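Virnport Nail and Beauty Circle
Minutes of the meeting held on Sat 24 December

Present: 16 members. Apologies were received from two.

1. Minutes of the last meeting
Agreed, with one correction. The base coat tested was the Leblanc ridge filler and should not have been listed as a top coat.

2. Gel removal
Members compared soaking with filing. Most prefer to file the top layer first and then use foil wraps. It was agreed that the guidance sheet, last changed in 2016, should be rewritten to say that nails must not be scraped if the gel has not lifted. Draft to come to the February meeting.

3. Supplies
The Gavitz order has arrived, short of one box of cuticle sticks. The supplier has been told. Stock of plain nail tips stands at 2000, so no more will be bought for now. A member asked for half-size tips - to be looked at when the next order goes in.

4. Lamps
Two of the 8 lamps are curing unevenly at the thumb. They will be kept out of use until the bulbs are changed.
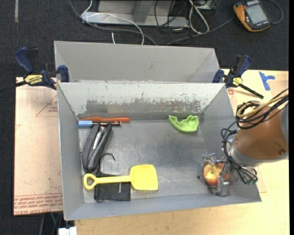

5. Spring open day
Gultumier has offered the hall at the same rate as before. Agreed to accept. Short sessions on basic manicure and hand care, with no acrylics because of the smell. The question of charging for polish changes was left open.

6. Any other business
Members were reminded to label their own files and buffers. The lost property box holds three brushes and a bottle of pale pink polish.

Next meeting in February, usual time.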